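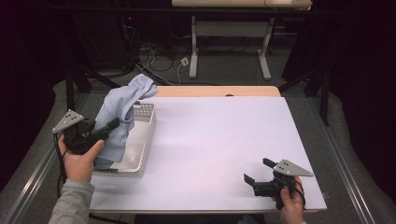 Wunari hand-held grippers, tested on laundry

Posted 18th November

I run the back office of a small laundry service in Hayes. We wash, dry and fold for a few guest houses and for people who don't want to do it themselves. Every year somebody sends us a brochure for a machine that will take over the folding, and every year I read it. In March I decided to stop reading brochures and find out how far along things are, so I bought a pair of Wunari grippers.

These are not a robot. They are the hand of a robot with a handle on it. You hold one in each hand and do the chore with two fingers per side, and the system records what you did so that a robot arm with the same kind of fingers can be taught from it. The arm is sold separately, by a different company, and costs far more. The grippers cost $2000 for the pair, with the software license for the first year.

I have used them on and off since spring, mostly for one job: getting clothes out of a basket and laid out on a table, then putting them back in. It sounds like nothing. It is the part of the work that every folding machine I have looked at leaves to a person.

What you get

Two grippers, left and right, each with a black handle and two black fingers. On top of each is a flat gray metal plate, triangular, with small holes in it. Each gripper has a cable, and ours are 8 feet long. That was enough for a table and not enough for anything else. If you want to walk from the dryer to the table, you'll need extensions.

There is also a camera on each gripper, looking past the fingers, and a printed guide that covers the first day well and then stops. The calibration section is two pages and I had to read it several times. The support desk answered my email the next morning with a better version of the same two pages. They should print that one.

Build is good. The fingers have a matte finish that picks up scuffs quickly, but nothing has come loose on ours.

Holding them

Each one weighs roughly 800 grams. That is fine for ten minutes. After half an hour my forearms knew about it, and one of our staff with smaller hands had to stop sooner than that. The handle is a single size. I would like to see a second one offered, or at least a sleeve that changes the grip.

The left cable wants to hang down along the side of the table, which is where I now let it hang. The right one tends to loop near the wrist. I tried clips and tape and gave up on both. Long sleeves are fine as long as they stay clear of the trigger.

It takes a while to stop reaching with your real fingers. You lean in to straighten a hem and find you have a pair of black paddles there instead. After a couple of afternoons I had mostly lost the habit.

The basket problem

Setup matters more than I expected. We ended up with a plain white board laid on a wooden table and a white plastic basket with holes in the sides. The board gives the cameras a clean background. It also gives a dropped sock nowhere to hide.

Cloth in a basket has no shape. A plate or a cup looks about the same each time you see it. A blue top thrown in a basket looks different every single time, and the sleeve you want may be under everything else. People deal with this by feeling for it. The grippers have no feeling at all, so you go by eye, and you learn fast how much of your own work you had been doing without looking.

The perforated basket adds a small trouble of its own. The fingertips can catch on a hole or the rim when you come in low along the wall. Coming in from above is slower but safer. The best method we found was to pinch a fold near the rim with the left, leave the right open and waiting over the board, lift, and then take the other end with the right once the cloth was hanging. Two hands, one after the other. Whenever I tried to use both at once inside the basket, they got in each other's way.

Thin cotton is the easiest. Towels are easy to grab and hard to let go of neatly, as the loops hang on to the fingertips. Fitted sheets I won't discuss. Anything slippery needs a firmer squeeze than you think, and then it holds a crease.

What the gripper sees

The footage from the gripper cameras is the part I would show to anyone who thinks this is close to finished. With the fingers spread wide they take up a good part of the view, one on each side, and your whole job has to happen in the gap between them. The near wall of the basket runs across it on a slant. The cloth is a pale blue heap in the far corner with part of it going under the finger. Is it a shirt or a towel? From that angle I could argue for either, and I know our laundry.

Picture quality is decent on the table and poor past it. The white board comes out a cool bluish gray, and the room behind goes nearly black. For this job that doesn't matter much. If you planned to record someone fetching things from shelves across the room, I'd test it before you buy. There is also some glare off the glossy floor of the basket — a duller plastic would have been a better choice, and that is our fault and not Wunari's.
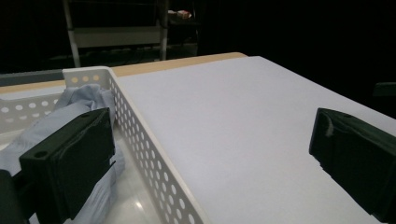
The software

Recordings go into Pretora, which comes with the kit. It lines up the two gripper cameras with the head camera and lets you trim the start and end of each take. It runs on an ordinary desktop computer. It crashed on me twice in the first week and has been steady since an update.

Naming takes is clumsy. You can't rename a batch, only one at a time, and the search box looks at the date and nothing else. I kept a paper notebook next to the table, and it has been more useful than the search.

The app keeps a tally of usable takes, meaning ones where neither gripper lost its position partway through. We have 162. I had hoped for more from the hours we put in. Most of the bad ones came from my standing too close and covering a gripper with my own arm.

Can the machine do it yet?

In September I was allowed to bring our takes to the Brindier showroom, where they have a pair of arms set up with the matching fingers. Their technician loaded a model trained partly on our recordings and we watched it work on a basket I had filled myself.

It got the first piece out and laid it on the table, slowly. The second piece came out with the third one attached, and it put both down together as if they were one. On the next try it closed its fingers on air, went back, and got a good hold. I was more impressed by that than by the first one. Left alone, it would have emptied the basket in the time one of our people takes to do the whole load and fold it.

It did not fold. They had a separate demonstration for folding, with a towel placed flat and square in advance. That went well. Someone still has to place the towel flat and square, and that someone is who I pay now.

So my answer for our shop is no, with a narrower no than I would have given last year. Sorting one item at a time out of a basket, at night, with no hurry, I can imagine paying for. At home, for a family's mixed load, I would not spend the money on anything I have seen.

Who should buy the grippers

If you want clean laundry, don't buy them. They do no work by themselves. If you run a small business and you keep being told that a machine will soon handle some job of yours, they are a fair way to look into it. A week with them on your own table will tell you which parts are hard. For me it was the basket. For a bakery or a packing bench it would be something else.

Schools and hobby groups might also get good use out of a pair, though I would ask about the license first. After the first year you have to renew to keep Pretora exporting. Your old takes stay readable either way.

Good: solid build, helpful support, matches the Brindier arms with no extra parts.

Bad: heavy over a long session, one handle size, short cables, weak search in the software.

I'm keeping ours. The next thing I want to try is pillowcases, opening them from the short end, with a darker board on the table to see if the cameras do any better with white cotton.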